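Two arms now share the sorting at Erkura's returns shop in Dultgate, and the people who used to do all of it by hand have been finding out what to do with their mornings. The shop takes in small household odds and ends by the boxful, 2,000 pieces in September, and each has to be picked up, looked at and put with its own kind. Cloth is the slow part - it never lands the same way twice.

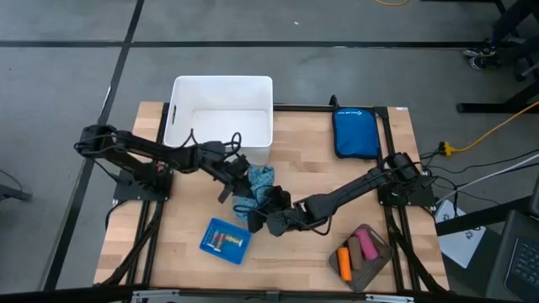
Musyoka Muriithi would like it known that the arms are slower than he is, and that he doesn't mind one bit, as his wrists have stopped aching by lunch and he can finally get to the repair shelf.

Sanaa Bensaid, who runs the floor, says no one's hours were cut. Two sorters moved over to repairs and she still wants a person close by whenever the arms are working, mostly for the little things that roll or tip over (and there are a good many of those!).

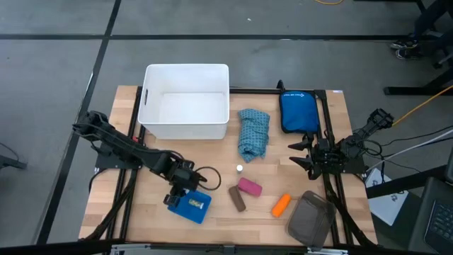 2 min read

The change hasn't pleased everybody. Abdelilah Filali misses the talk around the old sorting table, and he has asked for the repair benches to be pushed closer together so folks can chat again. Bensaid has said yes to that, and the benches will be moved once the new shelving from Hegazy is in.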